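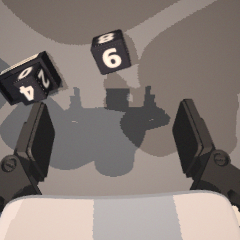

1/ House numbers. I have opinions now. Delivered for Lerkero all winter, mostly the hill side of Kisville, mostly after dark, and I want to talk about what you people screw to your front walls. The best ones are boring. Fat white digit on flat black, like the 6 on that cube. Even the 8 on the other face, leaning over and squashed by the angle, still reads as an 8. Your curly brass script does not. I've stood in your driveway guessing.

2/ Thread, bc I have a break and a sandwich. Going to be messy.

3/ Contrast first. Bronze numbers on brown brick. Black numbers on a dark green door. Silver on pale gray siding, which is gone completely once the porch light hits it. I know they looked nice in the store. In the store they were on a white board.

4/ Worst street is Kettani Lane. Lovely houses. Everybody bought the same skinny steel numbers, I think there was a group thing. From the curb a 6 and an 8 are the same shape. From a van with a wet windshield so is a 3.

5/ Had a parcel for 8 Kettani. Left it at 6. Lady at 6 was very nice, said it happens every week, she has a chair in the hall just for 8's stuff. A chair! They've been living like this for years

6/ Size. Stand where the road is. Not the porch, not the path, the road. Can you read it? No? Then it's for you and you already know where you live.

7/ My trainer was Karim Abou Zeid, did the route before me, and his whole method was mailboxes. Find one house you're sure of, then count along. Works great until somebody splits a lot. Or there's a church.

8/ Also evens and odds on opposite sides is more of a suggestion in the old part of town. By Skurkbridge they swap halfway down because it used to be two roads. Same name, joined up, no one redid the numbers. You cross the little culvert and suddenly you're wrong.

9/ Somebody already asking about the number painted on the curb. Good idea, until a car parks on it. Or leaves. Or snow. Do both if you like it but the curb one can't be your only one.

10/ The one spelled out in words. You know who you are. "Three thousand five hundred fifty-three" in cursive across a garage. It took me a whole second pass. 3,553 is a long number already, why would you make it longer

11/ I did like the garage though.
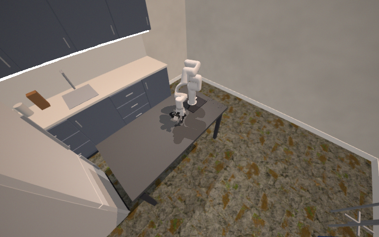
12/ Lighting. You don't need the backlit kind. A cheap bulb over the number, pointed down, does it. What doesn't work is a bright lamp right NEXT to the number, then I see lamp and that's it. Also the motion ones that wake up when I'm already at your door. Thanks, I found it.

13/ Plants. Oh man. Climbing roses, the big grasses, one wreath that ate a whole digit from Thanksgiving till March. I was looking for a three-digit house and it was a two-digit house with a bow.

14/ Go look at yours in summer AND winter if you can. The bush does not stay the size it was when you hung the number.

15/ Question from Samah Ait Ali, who has a long shared driveway with 2 other houses: number at the road or at the house? Both. At the road so I turn in, at the house so I don't hand your dog food to the neighbor. If the drive forks put one at the fork too, with an arrow. Arrow can be ugly. Arrow SHOULD be ugly.

16/ She says the neighbors don't want a sign at the road because it looks like a business. Ok but it's not only me coming up there. Ambulance has to turn in the same way. I'd bring that up, nicely, over coffee or whatever.

17/ Back doors. If your number is on the street side but everybody parks and comes in round back, put one on the back. Corner lots especially. I've knocked on the wrong face of the right house more times than I'd like.

18/ Apartments. Letters are fine, numbers are fine, please not both meaning different things. There's a building up there with a Unit B on the first floor and a Unit 2B on the first floor. Not the same unit. Different people. They don't like each other, I got the story twice.

19/ Ok fonts since a few of you want fonts. I don't know the names. Plain. Thick. Open shapes, so the gap in the 6 doesn't close up when you're far off. Check that the 1 doesn't look like a 7. If you're hanging loose digits, measure the gap between them, I've seen a 1 drift so far off it looked like a decoration.

20/ And the upside down 6. One screw at the top goes, it swings, and now you live at a 9. Two screws. Or glue plus a screw. If yours is hanging by one please go fix it tonite, that's the ten minute job of the whole thread.

21/ Missing digits too. You can see the clean patch where it was, which, ok, in daylight I can read the clean patch. In January at 5 pm I cannot.

22/ Reply from a guy saying his GPS pin is correct so it doesn't matter. The pin for half of Kettani Lane is in the creek. Mine said "you have arrived" and I was looking at ducks.

23/ What I have at my own place: black metal plate, white numbers, taller than my hand, on the post by the steps. My sister says it looks like a parking garage. Every pizza has been hot.

24/ Someone's asking where to buy. Hardware store, the section by the mailboxes, the ones in the plastic bags on hooks. Reflective stick on ones are fine. They peel if you put them on in the cold, so do it on a warm day and wipe the surface first.

25/ Renting? Stick them on a board and lean the board in the front window. Saw one of those up near the water tower, kids had painted it, yellow background with huge wobbly numbers. Easiest house on the entire route.

26/ Break's over. Send me pics of your numbers, taken from the road, no zooming. I'll tell you if I'd find you. Will answer tonight when I'm off, alot of stops left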